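Hilo de sábado sobre el café de la barra blanca. Llevo toda la semana queriendo escribirlo y por fin tengo un rato, así que allá voy (es largo, preparaos algo de beber).

**1/** Para quien llegue nuevo: en Ostier hemos estrenado rincón de café. Encimera blanca con curva, máquina oscura, vasos de vidrio acanalado. Y yo, que era de taza gruesa de toda la vida, me he pasado al vaso con una alegría que no me esperaba.

**2/** Lo del vaso tiene su gracia. Con el vidrio transparente ves el café entero: el marrón de abajo, la franja más clara arriba, el nivel al que llega. En una taza todo eso te lo pierdes. Y las estrías cogen la luz y parece que el vaso lleve rayas – me encanta, no me canso de mirarlo.
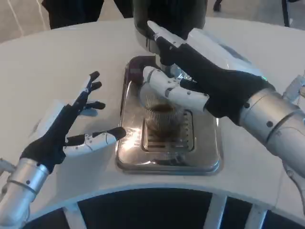
**Svenja Hagedorn**
*Responsable de sala y cafés en Ostier*

**3/** Mirad esa espuma junto a la superficie, por favor. Y el vaso lleno hasta unos dos tercios, que para mí es la medida buena: te queda borde libre para cogerlo y moverlo sin ir pisando huevos por toda la sala.

**4/** Me preguntaba Driss Belhaj si no se pierde aroma con un vaso tan recto. Pues mira, hicimos la prueba los dos, mismo café, taza y vaso, y yo noté diferencia en los primeros sorbos (la taza ganaba un poquito). Después, ninguna. Driss dice que sí la notó hasta el final. Seguimos discutiéndolo y creo que vamos para largo.

**5/** El café es un tueste medio de Furisance, la mezcla que llaman Després. Chocolate, algo de nuez, muy poca acidez. Probamos otra más clara en diciembre y estaba riquísima sola, pero con leche desaparecía. Esta aguanta las dos cosas y a las ocho de la mañana yo no quiero sorpresas.

**6/** Cosas que he aprendido en casi 13 semanas haciendo café en vaso y que me habría gustado leer antes:

- Centrad el vaso en la rejilla antes de darle al botón. Si se queda corrido hacia delante, salpica por dentro y las estrías se ponen perdidas.
- Enjuagad el vaso con agua caliente primero. La espuma dura más, lo tengo comprobadísimo.
- Cogedlo por la parte alta, donde no llega el café. ¡Quema! El vidrio no perdona como la loza.
- Si lo vais a tomar con hielo, dejad que el café repose dos minutos y echadlo en otro vaso con el hielo ya puesto. Nunca directo de la máquina.

**7/** Sobre los vasos, que me lo habéis preguntado muchísimo: los compramos por cajas de 12, modelo Trinelent. Se apilan regular, para qué os voy a engañar, y entre estría y estría se queda cal si el agua es dura. Un paño de microfibra seco nada más sacarlos del lavavajillas y quedan de anuncio.

**8/** Ingeborg Heitmann los lava a mano con un cepillo de biberón y le quedan mejor que a mí. Lo reconozco públicamente. Me he comprado el cepillo.

**9/** Otra pregunta repetida: ¿y el resto de bebidas? Pues al mismo vaso. Sobre la mesa blanca está el dispensador de acero, con su bandeja de goteo y una luz azulita muy clara debajo del caño que me tiene enamorada. Ahí el vidrio acanalado luce incluso vacío. 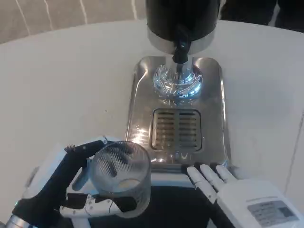
## Segunda parte: la limpieza, que también tiene su aquel

**10/** La bandeja de goteo. Vaciadla a diario aunque parezca que no hace falta. Yo la dejaba para el día siguiente y el olor a café rancio por la mañana se nota desde la puerta. Agua caliente, unas gotas de jabón neutro, secar y a su sitio.

**11/** El acero pulido se marca con mirarlo. Paño apenas húmedo, siempre en la misma dirección, y repaso con uno seco. Pascal Tiedemann le pasa el dedo al collarín cada vez que viene a verme – Pascal, te estoy viendo.

**12/** Y la encimera blanca: los cercos de café salen enseguida si los pillas frescos. Los de la noche anterior, bicarbonato con un poco de agua, cinco minutos y esponja suave. Con estropajo ni se os ocurra.

**13/** Me queda por contar la leche, que da para un hilo entero (¡y tengo opiniones!). Decidme si lo queréis con bebida de avena incluida y lo preparo para la semana que viene. Ahora me voy a hacer uno, en vaso, claro.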